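Buying Lunch in Clestutthorpe: Where Pupils and Office Workers Eat at Midday

Project report, Geography and Business Studies
Wen-hsiung Chu
September 2020

1. Aim

I wanted to find out how people in the middle of Clestutthorpe get their lunch on a working day, and whether the closing of the Millden bakery changed this. The bakery shut in December, and my aunt, who works nearby, said the queues in the other shops got longer straight away. I wanted to see if other people had noticed the same thing.

2. Method

I used a paper questionnaire with five questions. I left copies at the library, at the reception desk of the Zarkmont building and in our sixth form common room. In total 466 were filled in. I threw away the ones where the age box was blank, as I could not put them in a group. I also talked to the owners of three food shops on the high street and wrote down what they told me.

The questions asked where the person usually got lunch, how long they had to eat it, how far they would walk, what they normally ate and whether they had ever bought from Millden.

3. Results

Sandwiches were the most common answer in every age group. Pupils mostly brought theirs from home. Office workers mostly bought them, and many added a snack bar or crisps and a drink. Hot food came second for the over-fifties and last for pupils, who said it took too long to queue for.

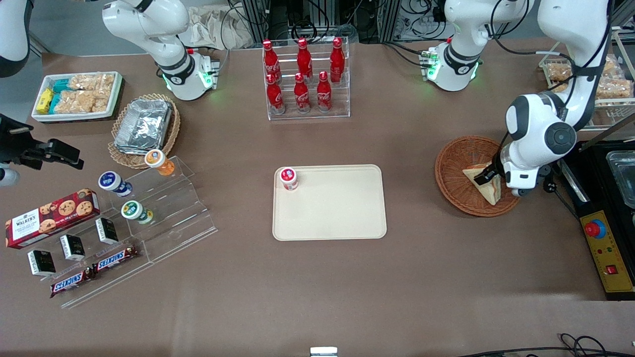 Time mattered more than price. People with half an hour or less said they went to whichever shop was closest, even if they liked another one better. People with a full hour were willing to walk to the Chou cafe by the bus station, where there are tables.

Most former Millden customers had moved to the supermarket meal deal. A smaller group now made lunch at home. The owner of one shop said she had started opening earlier to catch people on their way to work, and that this was now her busiest part of the morning.

4. Problems

The library copies were mostly filled in by retired people, so this group is too large compared with the town. The question about walking distance was badly worded. Some people answered in minutes and some in metres, and I had to convert these using a walking speed I measured myself, around 5 kilometres an hour.

5. What I found

Losing the bakery did change where people went, but it made little difference to what they ate. If I did the project again I would stand outside the shops and ask people directly, and I would include the industrial estate, where there is only a van.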